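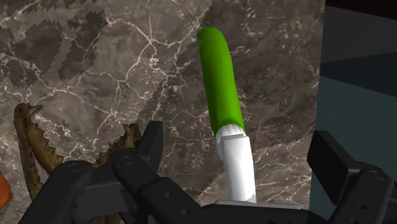
Rindance Robotics Club
Minutes of the regular meeting
Feb 5, 2025, Greco Hall, upstairs lab

Present: 14 members, plus Hamish Bolger (faculty advisor)
Chair: Priya
Minutes: Dale
Meeting opened at 4:10 p.m.

1. Minutes of the last meeting

Approved with one correction. The sign-out sheet for the laptops is kept in the gray cabinet and not at the front desk. Dale will fix the posted copy.

2. Simulation team report

Marcus gave the report. The team is working on the tabletop task for the Jonetti Challenge, which is done entirely in simulation for the first round. The task is to pick up a named object from a table with other things on it and move it to a given spot. The team has been practicing with the green onion on the marble table.

The team now has 1,064 recorded practice runs on the shared drive. Of these, 157 were thrown out. Most of the discarded runs were ones where the operator stopped partway, and the rest had a missing camera file. Marcus asked everyone who drives the arm to finish the run even if the onion gets dropped, and to mark it as a miss on the log sheet. Misses are still useful for training. Half a run is not.

Wen asked if the discarded runs should be deleted. Agreed to move them to a folder named "discard" and leave them there until the end of March, then delete.

3. Grasp approach

There was a long discussion of how the gripper should come in on the onion. When the onion stands up between the fingers, there is room on both sides, but the lower part of it gets hidden behind the gripper and the wrist camera loses the white end. The green top stays in view. Tomas would like the software to find the green part and work down from there. Priya would like to close sooner and depend less on the camera.

The brown spiky object was brought up again. It sits close enough to the left finger in some starting layouts that the finger can touch it on the way in. Leah reported that if it gets pushed, the onion is usually pushed too. The rules allow other objects to be moved but take points off.

Hamish Bolger suggested running both approaches on the same set of starting layouts and comparing the logs before anyone rewrites code. Agreed. Tomas will set up his version and Priya will set up hers. Wen will pick the layouts so that neither of them chooses their own.

4. Scene and rendering problems

Leah showed the outside view on the projector.
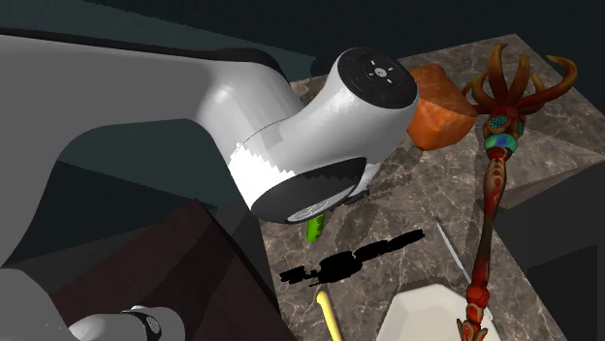 Outside view, tabletop task. Orange block behind the wrist, tall staff at right.

Items noted from the discussion:

The black patch on the marble under the arm. Leah thinks it is a shadow error and has nothing to do with the collision shapes. Marcus is not sure. Leah will turn shadows off for one run and report back.

Blocky dark spots in the marble texture, visible from the wrist camera at the far left of the view. Cosmetic as far as we know. Low priority, but it should be written up in case the trained model picks up on it.

The staff. Two members asked why it has to be so tall. It came with the object pack in Pondix and the challenge organizers use the same pack, so we should expect it or something like it in the scored round. It stays in. Leah asked that people stop moving it off the table in their own copies and then saving over the shared scene file.

The silver rod. Nobody has tried picking it up yet. Ari will try it this week and note whether the fingers can get under it on a flat surface.

Orange block. The mass setting looks wrong to Ari, who says it slides too easily for its size. Marcus will compare it with the values in the object pack.

5. Pondix update

A new release of Pondix is out. Marcus installed it on his own laptop and found that our old scene files open, but the camera names have changed, so the recording script fails at startup. He has a fix but has not tested it on the lab machines.

Motion (Marcus, seconded by Wen): that the club stay on the current release until after the Jonetti first round. Discussion: Tomas said the new release loads faster and the wait is a real problem when four people share one machine. Priya said changing now would mean checking every recorded run again. Motion passed, Tomas opposed.

6. Driving schedule

New members need time at the controls. So far the same few people have done most of the runs, and Hamish Bolger pointed out that the recorded data all looks like two people's habits. Beginning next week each new member gets a half-hour slot with an experienced driver sitting next to them. The sign-up sheet is on the door.

Reminders for drivers:
Reset the scene before every run, including your first one.
Use the shared account for recording. Runs saved under a personal account do not get copied to the drive.
Write the layout name on the log sheet before you begin.
Do not change the camera position.

Joelle asked if practice slots count as recorded runs. They do not for the first slot. After that the experienced driver decides.

7. Challenge registration

The Jonetti entry form is almost complete. Still needed: a team photo, a one-page description of our approach, and the advisor's signature. Hamish Bolger will sign after he has read the description. Priya will write the first draft and put it on the drive for comments. The description cannot be finished until item 3 is settled, so Tomas and Priya were asked not to let the comparison drag on.

There was a question about whether a school may enter more than one team. Dale read the rule out loud and it can be taken either way. Dale will write to the organizers.

8. Other business

The left-hand monitor at the back station flickers. Swap the cable first before reporting it.

Snack money is short again. Please pay what you owe on the list.

Ari asked about a visit to the middle school to show the simulation to students there. General interest. Held over until March, after the first round is submitted.

9. Action items

Dale: correct posted minutes, write to organizers about number of teams
Marcus: move discarded runs, check mass of the orange block
Leah: test run with shadows off, write up texture spots
Tomas and Priya: set up both grasp versions
Wen: choose starting layouts for the comparison
Ari: try the silver rod
Priya: draft of the one-page description
All new members: sign up for a driving slot

Meeting closed at 5:25 p.m. Next meeting same time, same room. Wen will chair.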